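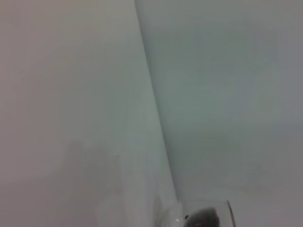
Holiday diary

Woke at half five because of the sheep. They come right down to the garden wall in the mornings and one of them has a cough like my Uncle Ted's. Lay there for a bit listening to it and then gave up and made tea, and had the kitchen to myself until gone seven, so I can't say I minded all that much.

We got to Nirnholm last night later than planned. The directions from the owners said to ignore the satnav after the second cattle grid, and we ignored it after the first one by mistake and ended up in a farmyard with a very polite dog. Vikas did the turn (it took him a good few goes, with me waving my arms uselessly by the gate) and we rolled up in the dark with the shopping sliding round in the boot. One egg lost. The key safe wouldn't open for me, wouldn't open for Vikas, and then opened straight away for Sipho, who has been unbearable about it ever since.

The cottage is lovely, smaller than I'd pictured from the website but warm as toast. It says it sleeps 4 and I suppose it does if two of you are under twelve. Vikas and I have the double at the front and Sipho has the twin at the back, where he's using the other bed as a wardrobe. The shower is the best I've ever had in a rental. I was in there so long this morning that I got a knock. The kitchen drawers are the usual thing, six corkscrews and not one sharp knife, and I really must remember to bring my own next time, I say it every year.

The folder of house rules is 32 pages long! I read it all over my second cup of tea. There's a whole page on the log burner and another on what can go down the loo, and then a lovely bit at the back where people have written in their own walks and where to get cake. Someone with very neat handwriting says the tea room in Olthorpe does a cheese scone worth the drive, and warns you to be there before eleven.

So we were there before eleven. It's a twisty road over the top, single track nearly all the way, and we met the post van on the worst bit, of course. Olthorpe is one street, a church, a shop that sells wellies and birthday cards, and the tea room. The scone was enormous. Sipho had two and then complained he couldn't do up his coat. I bought a tea towel with a map of the valley on it and a jar of plum chutney for Mum, and got chatting to the woman at the till, who said we'd picked the right week as the lambs are out and the coaches aren't.

After that we did the walk up the hill behind the village. The sign at the bottom said 428 metres to the top and I said oh, that's nothing, we'll be up there in ten minutes, and Vikas very kindly waited until I was red in the face by the second stile before pointing out that was the height and not the distance. Well! It was steep. But we did it, with a lot of stopping to admire the view, and the view did deserve it - the whole lake laid out and little white dots of sheep all the way up the other side. Blowing a gale at the top. We ate our sandwiches crouched behind the cairn with our hoods up and I lost most of my crisps to the wind.

My left boot is rubbing again. I've got a plaster on the heel and I'm not going to make a fuss, but if it's no better tomorrow I shall be going round the lake in my trainers.

Back by four, fire lit (page nine, vents open first), and Sipho made his bean stew with everything in the fridge in it. There's meant to be wifi but it only works if you stand on the stairs, so we've been taking turns to sit on the third step and look up the weather. Dry till 2 tomorrow, then rain, it says. I'd like to do the boat in the morning if it's running this early in April. Vikas wants the slate museum. I've a feeling we'll end up doing both, and getting soaked in between.

They're playing cards now and I can hear Sipho accusing Vikas of cheating. I'm in bed with my book and a hot water bottle I found in the airing cupboard, with a knitted cover on it. Must ring Mum tomorrow from the stairs, and get more milk, and eggs.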